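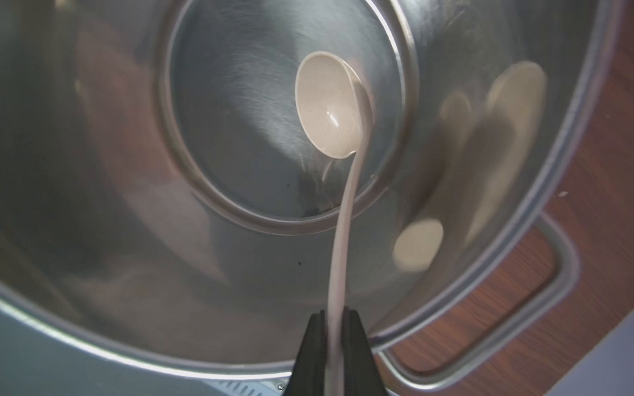 The beige spoon and the inside of the pot, with the ring in the base.

Fenside Kitchen Boards > Cookware > Stainless
Thread: Raised ring in the bottom of a big pot, and which spoon to use

tmocanu
Posts: 11
September 16, 2021

I bought a large stainless pot secondhand and I have two questions. The base inside is flat in the middle with a raised ridge going all the way around it. My old pots were flat right up to the wall. When I make bean soup the beans catch along the outside of the ridge and I can't get them loose by stirring.

Second question is the spoon. The one I use is a speckled beige plastic one with a thin curved handle. It's light and it doesn't mark the steel, but the bowl is oval and it rides over the ridge. Should I get something with a straight edge, or is the pot the problem?

Traian

ladle_and_lid
Posts: 3,012

The pot is the problem. A ridge like that is fine for boiling water, pasta, corn, anything with a lot of liquid. For bean soup you want a plain flat bottom with a rounded corner. I'd keep it for pasta and cook the beans in something else.

gravyboat
Posts: 983

Disagree with ladle. I've cooked beans in a ridged pot for years. Keep the flame low once it boils and stir every ten minutes or so. If the beans are sticking, the heat is too high. You don't need to buy anything.

ladle_and_lid
Posts: 3,012

You can do it, sure. You can also spend the evening standing over it. He asked if the ridge makes it harder and it does.

Thanasis Economou
Posts: 240

On the spoon: plastic spoons with a thin handle flex too much in a deep pot. You push down and the handle bends before the bowl moves anything. I use a flat-edged beech spatula from Valideo. It has a square corner that gets in beside a ridge. Don't leave it standing in the pot, the end swells.

What else do you have in the house? People often own a scraper already and keep it in the wrong drawer.

tmocanu
Posts: 11

Thanks all. Low heat I can try tonight.

As for what's in the house, I put what I could find out on the table with the pot. The candidate is the square metal plate on the long wooden handle. It was in the box with the pot when I bought it and I don't know if it's meant for food.

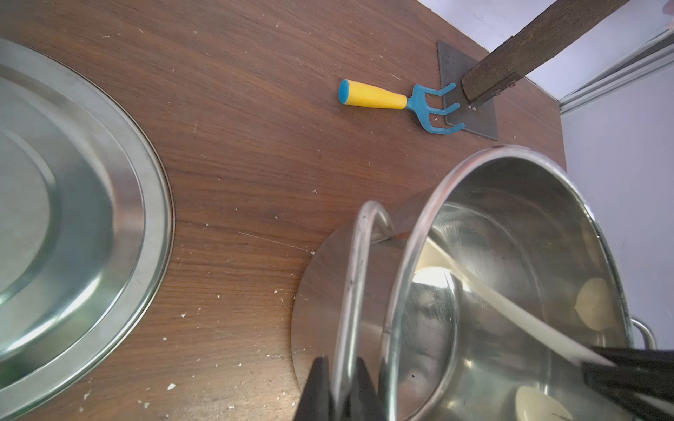

The seller was a man in Căpraru who was clearing out his mother's kitchen, and he didn't know either. My wife says it's for pressing cabbage down in a barrel. I thought it might be for scraping a griddle. Either way I'm not sure I want a metal edge on the bottom of the pot.

gravyboat
Posts: 983

Do not scrape stainless with that. You'll get scratches and then things stick more. Wipe the table too while you're at it, ha.

Thanasis Economou
Posts: 240

I don't agree about the scratches. Fine scratches in plain stainless are cosmetic. Restaurants go at their pots with metal spoons all day. What I'd worry about is the bracket and the screws where the handle joins the plate. Food gets in there and you can't clean it out. If nobody knows what it was used for, keep it away from the soup.

ladle_and_lid
Posts: 3,012

Agree with Thanasis on the screws. My vote is a cabbage stomper too, or something from the shed that ended up in the wrong box.

oldmill_jo
Posts: 58

I had a Clirkwood stockpot with a ring in the base, and I did two things. I soaked the beans overnight so they needed less time on the stove, and I warmed the water before the beans went in. Very little stuck after that. For what did stick — cold water, a spoonful of baking soda, leave it an hour, then a nylon brush. I never used a scraper on it. I start with 700 grams of dry beans, if that helps you compare.

gravyboat
Posts: 983

Soaking won't change what sticks, that's the starch.

oldmill_jo
Posts: 58

I pour the soaking water off, so a good part of the starch goes with it. Try it both ways.

tmocanu
Posts: 11

Low heat helped. A few beans still caught outside the ridge but they came up with the baking soda soak. I'm going to keep the beige spoon for serving and order a flat wooden one for stirring. The plate on the stick goes back in the cupboard for now. Jo, do you salt the soak or wait until the end?

oldmill_jo
Posts: 58

I salt the soak, a tablespoon or so, and then taste at the end.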